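Arndale Robotics Lab Course
Handout 4: Stacking two cubes in simulation
Updated October 6, 2023

What you need before you start

You should have finished Handout 3 and have the Ultar simulator running on your lab machine. If the test window opens and closes by itself, the graphics setting is still on the default. Change it to "basic" and restart.

Copy the folder stack_two from the course drive into your own workspace. Do not edit the shared copy. The scene file loads the arm, the table and two cubes of the same size. Your program has to pick up one cube and set it down on top of the other. 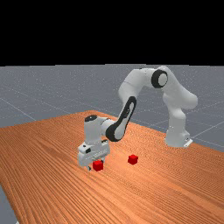
Figure 4.1. The arm with its gripper down beside the first cube.

Part A – Reaching

Write the function reach(). It takes the position of a cube and returns a target for the hand. Keep the hand pointing straight down for this part. Tilted grasps come in Handout 6, and the grading script does not accept them yet.

Move in two steps. First go to a point directly over the cube, then lower the hand. If you send the arm straight to the final pose, a finger can hit the cube on the way in and push it across the table. Open the fingers before lowering, and wait for the open command to finish.

Each episode is limited to 400 steps. A run that is still moving at the limit counts as a failure, even if the cube is in the fingers.

Part B – Grasping

The cube has to sit between the two fingers before you close them. Check this from more than one view.
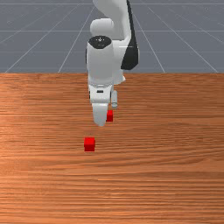

From the front it is easy to judge left and right, but hard to judge depth. A hand that looks centered may be too far forward or back. Switch to the side view and compare, or print the hand position and the cube position and subtract them. Use the printed numbers in your report.

Close the fingers slowly. The Yang controller from Handout 2 works without changes, but lower the gain to 8 or the hand will shake when it makes contact.

Part C – Placing

Lift before you move sideways. Stop over the second cube, lower, open, and back away upward. The top cube must stay in place after the hand has left.

What to turn in

– Your code, with your group number in the first line
– The log from one full test set (236 episodes, seed 894)
– One page on your failed runs: which step failed and what you changed

Groups sharing a Vivirance workstation should run the full test set outside lab hours. It takes some time and slows down the other sessions.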